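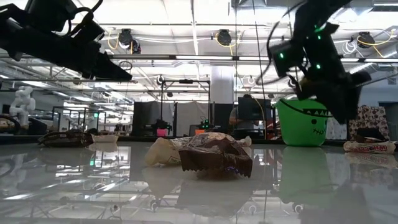
Regional Leadership: Dennis Kioko

Mr. Kioko joined the Kanthorpe Foundation as a grants officer and now oversees six community chapters. "Our local programmes depend on steady relationships," he said, adding that 57 families received respite support through the Massawe office — the newest of the six.

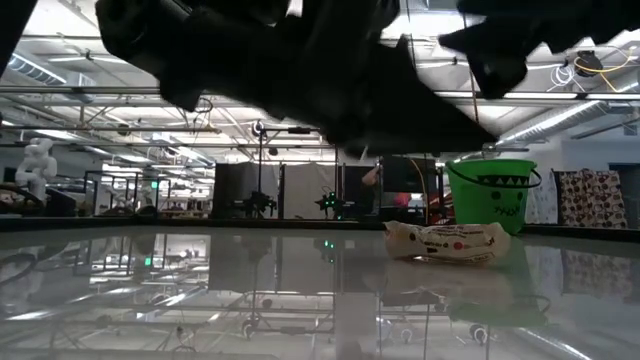 Kioko said the Cistilow chapter would open its own counselling centre in June. "The lease is signed," he said.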